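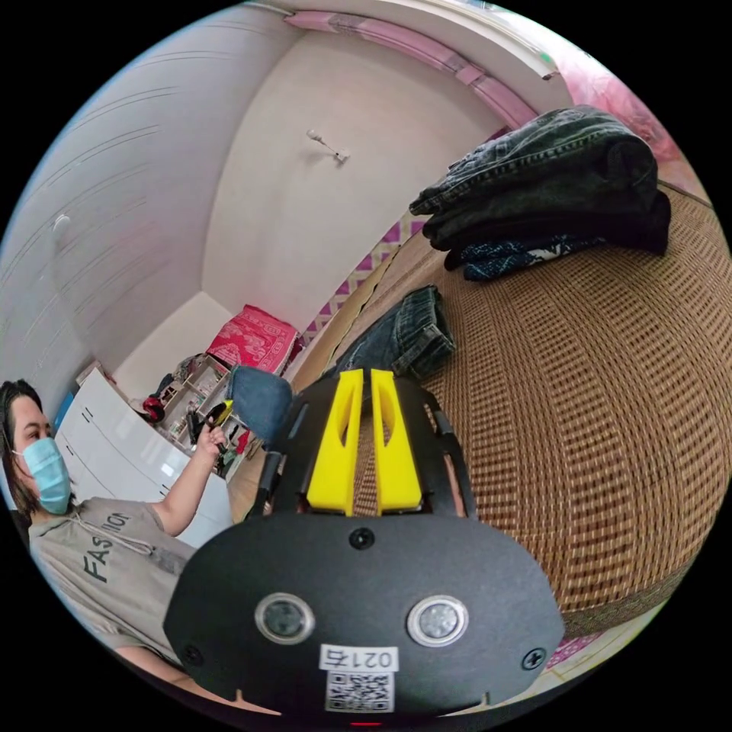
The Ravville Room Book is a series of punch-out paper furniture books, first published by the small Canadian firm Hodell and still in print in a slightly altered form. Each book contains printed card sheets from which the reader presses out, folds and slots together a single furnished room, to be coloured in before or after assembly according to taste (there are firm opinions on both sides). The series is best known for its plain line drawing, its stubborn refusal to require glue, and the many small chairs that have gone missing from it over the years.

Origins

The books were devised by Khalil Bitar, an illustrator who had been drawing assembly leaflets for Hodell's line of shelving. Bitar had got into the habit of making little card models of each shelf so that he could draw it from awkward angles, and by the time he moved on to wardrobes he had a fair-sized village of them on his windowsill. Hodell agreed to print a trial run of 3,000 copies of a single title, The Kitchen, which was sold by mail and through a handful of stationery shops in Keltham. It went out of stock over one winter, and a second title was ordered the following January.

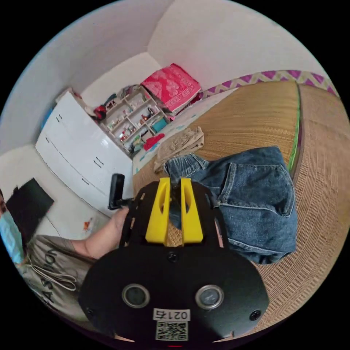
Bitar drew most of the early rooms from places he had stayed in himself, and he was fond of the humbler furnishings that catalogues tended to leave out. The Kitchen has a drying rack and a stool with one short leg; The Front Hall has a boot tray. The Spare Bedroom, the third title and for many collectors the favourite, gives a whole sheet to bedding and floor coverings, including a woven mat much like the one in the photograph, with its weave left as bare outline so that it could be coloured strand by strand. A good many owners seem to have run out of patience partway across, and second-hand copies often turn up with a single corner finished very beautifully.

Format

A standard book has 11 sheets of heavy card, stapled inside a soft cover, along with a fold-out floor and two walls. Pieces are numbered on the tabs, in grey, and the numbers disappear once the tabs are tucked in. The largest title, The Boarding House, was issued as a boxed set and runs to 1,167 separate pieces - a figure printed rather proudly on the lid - of which 100 are stair spindles.

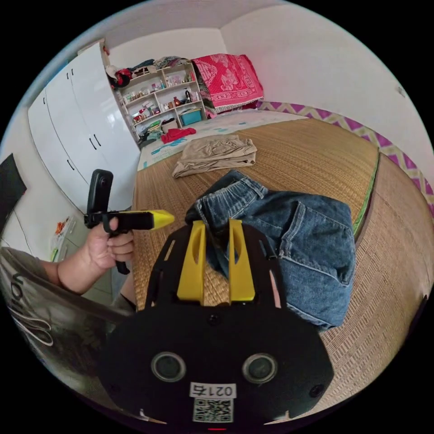
The card was originally uncoated, which suited pencil crayons very nicely but let felt pens bleed through to the other side. Later printings use a smoother stock from the Lavoie mill. Collectors generally prefer the older card for its warm cream colour, while parents tend to be grateful for the newer one, as its tabs hold up better to being taken apart and put back together on a rainy afternoon.

Later editions

After Bitar retired from drawing, Hodell brought out a smaller pocket range under the Lavoie name, with one piece of furniture to a card. These were sold singly at checkout counters and were never meant to stand beside the full-sized rooms, though the scale is near enough that people have always mixed them.
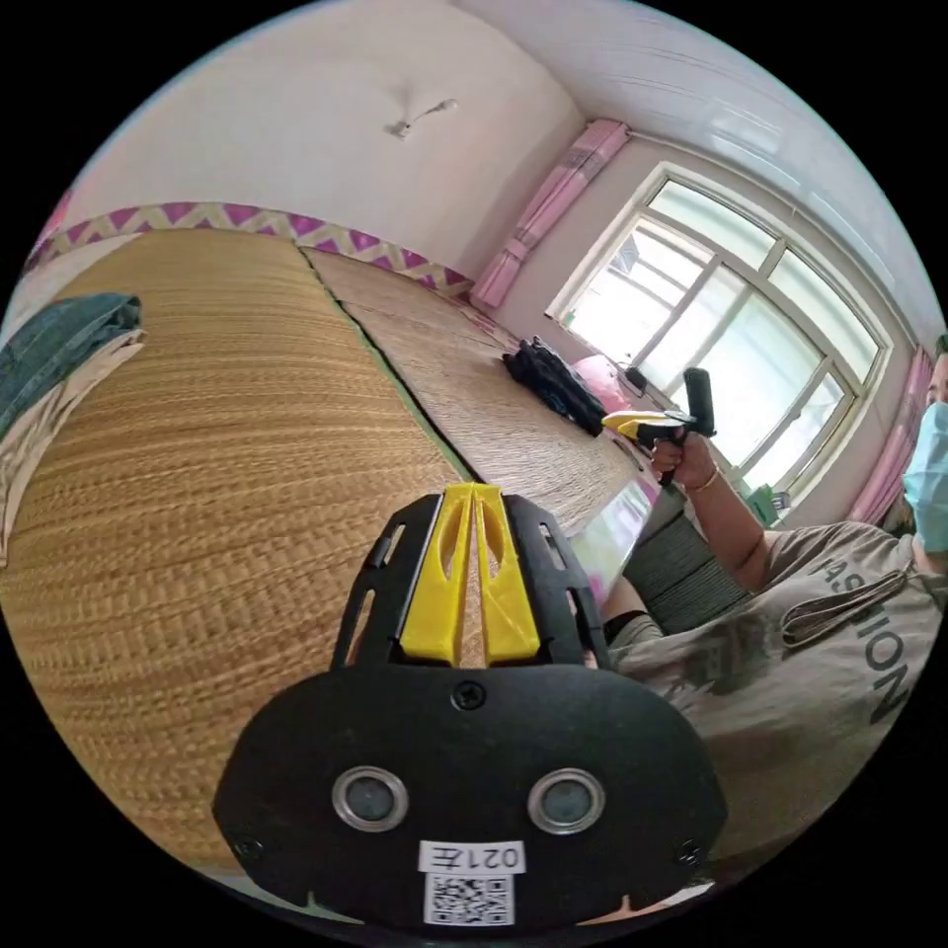 The pocket cards also introduced printed patterns for the first time, mostly florals and checks, and reviewers at the time were divided over whether this spoiled the fun. The current edition of the main series keeps to outline only.

See also: Paper model; Dollhouse; Colouring book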